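The Pothole That Ran for Council

Skernton's best-followed public figure is a hole in Rodeck Street, outside the dry cleaner's. It has a page, a profile picture, a stated religion (drainage) and over 600 followers. The mayor's page has fewer.

The page went up in February under the name Stitholm, taken from the contractor's stamp on a manhole cover two feet away. The first post was a measurement: 57 inches at the widest point, 10 inches deep at the center, taken with a steel tape after the water had been bailed out. A second post listed the damage to date, which came to one rim, one bicycle fork and the lower half of a stroller.

The author was Silvana Frota, a claims adjuster who lives across the street. She had filed the standard road defect form and received the standard reply, which stated that the defect did not meet the threshold for a defect. The threshold is published on the town website. It refers to a table. The table is on a page that has been under maintenance since the website was.

"I wanted to know what it would have to do," Frota said. "There was no number in the letter. I deal in numbers."

She then had the pothole declare for the open seat in the third ward. Its platform was short. It opposed through traffic over 10 miles per hour and had, by its own records, achieved this. It supported local business, mainly Rodrigues Tire and Alignment, which had not been asked but sent a thank-you card. It promised to be in the same place every day of its term, a commitment none of the other candidates had been willing to put in writing. 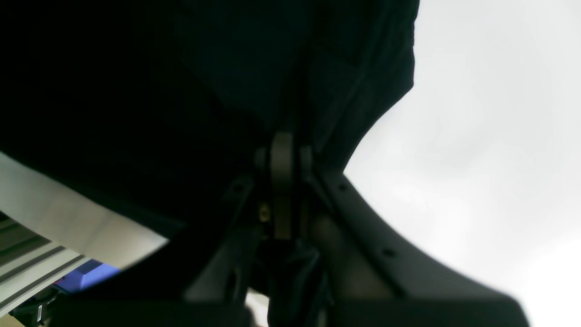
The town clerk, Sibel Kılıçarslan, took the matter more seriously than it had been meant. Under the Skernton charter a candidate must be a resident for one year, must be of age and must collect 55 signatures. The charter does not say the candidate must be a person. Kılıçarslan raised this in a memo to the town attorney, who replied that the drafters had presumably considered the point covered.

Residency was easier to establish. Frota supplied dated repair invoices from neighbors going back three winters. Age was the difficulty. The clerk's view was that the pothole dated from its first appearance. The pothole's view, posted that evening, was that it had been filled and reopened so many times that it should be treated as several candidates, all of them minors.

The signatures came in over one weekend. Two were struck as illegible and one as belonging to the incumbent in the second ward, who said he had thought it was a petition to fix the street. It was explained to him that the two positions were in conflict.

There was an opposing campaign. A speed bump on the next block announced an exploratory page and drew eleven followers, most of them related to its author. A debate was proposed for the stretch of road between the two, and the police department declined to close the lane.

On Wednesday, March 27, 2019, a crew arrived at seven in the morning with a truck of cold patch and filled the candidate level with the road. The work order gave the reason as routine.

Stitholm's page carried a brief statement that afternoon, suspending the campaign and thanking its supporters for going around. Frota measured the patch the same evening. It had settled half an inch, and she has kept the petition.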